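Fothergill Fresh Market, Skorkitz Road store
Food safety walk-through: produce, bulk foods, deli and coffee counter
Date: 30th April
Previous walk-through: September
Result: pass, with items to correct

Receiving and back cooler

Loading door closes fully: OK
Door seal intact: OK
Cooler temperature at or below 4 °C: OK. Read at the back wall and again by the door.
Product stored off the floor: CORRECT. Two cases of romaine were on the floor beside the rack. Moved during the visit.
Raw meat kept below ready-to-eat food: N/A, the meat cooler has its own sheet.
Oldest stock at front: OK for dairy. Bagged spinach was mixed, with newer cases in front of older ones. Re-sort before the evening fill.

Produce floor

Misting lines clean: OK. Filters are on the Holtico service plan and the tag is current.
Cull bin lined and covered: CORRECT. Lined, no lid. The lid was found behind the baler.
Cut fruit labelled with pack date: OK
Scales certified and level: OK
Floor dry around the wet rack: CORRECT. Mat has curled at one corner near the artichokes and is a trip hazard. Replace it, do not tape it.

Bulk foods and gluten-free section

Scoops tethered, one per bin: CORRECT. The almond flour and the barley were sharing a scoop. This was also noted in September. Gluten-free bins must have their own scoops, and staff filling the aisle need to be told again.
Allergen signs at eye level: OK
Bin lids close on their own: 11 bins stick open. Hinges to be cleaned first, then replaced if that does not fix it.
Gluten-free bread shelved apart from bakery bread: OK

Deli and coffee counter

Handwashing sink clear and stocked: OK. Soap, paper towel and warm water all present.
Sanitizer at correct strength: OK by test strip. Spray bottle was not labelled. Label it.
Slicer stripped and cleaned on schedule: OK, log is filled in.
Hot hold at or above 60 °C: OK for soup. The chicken took around 7 minutes to get from the oven to the case, so check it again with the probe on arrival. 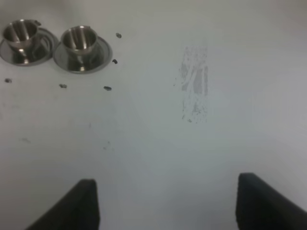

Probe thermometer calibrated: OK, ice water method, entered in the log.
Milk returned to fridge between orders: OK while observed.
Pririmard olive tubs dated when opened: CORRECT. One open tub had no date and was thrown out.

Front end

Cart wipes stocked: OK
Belts cleaned each shift: OK
Recall notices posted at customer service: OK, though an expired one should come down.

Follow-up

Scoops, cull bin lid and floor mat are to be corrected first. The store manager initials each item on the office copy once it is done. Bin hinges can wait for the next maintenance call.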